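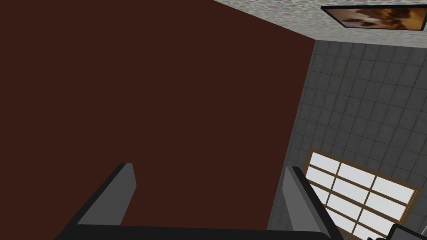 Gripper's-eye view in the simulator, fingers open, nothing in them.

Went to the Pisitz open day this afternoon. Thread, mostly grumbling.

First thing to know: the demo I signed up for was simulated. The flyer said "see our robots at work in the home." The home is a rendered room. I asked Bethel Chala at the front desk if there'd be a real arm later and got "we're hoping for April."

Pauline Lightfoot ran the session and she was good, I'll give her that. She took questions while it was running and didn't pretend the hard ones were easy.

The number on the slide was 717 practice runs. I asked how many had been done on hardware. 163. Then I asked how many of those were in a room the robot hadn't practiced in, and she said she'd have to get back to me.

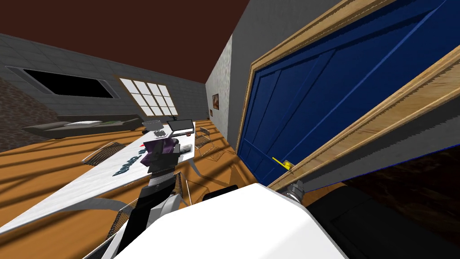
My problem with all of this is friction. And weight, and cushions that squash, and a door handle that's a little stiff because the house is old. A simulator has whatever version of those you typed in. Pauline says they vary the settings between runs. Fine. Vary them by how much, and who picked the range?

Guy behind me asked if it could do his dishes. Big laugh. I'd have liked to hear the answer.

Selamawit Beyene, who works on the Mansour side of the project, made the best case I heard all day: you can wreck a simulated arm a thousand times before lunch and it costs you electricity. True! I just want that on the flyer in place of "in the home."

They start the next session at 6 if anyone local wants to go and ask about the unfamiliar rooms. Parking is behind the Jonis building, and the sign for it faces the wrong way.

Pauline has my email. Will post the number if I get one.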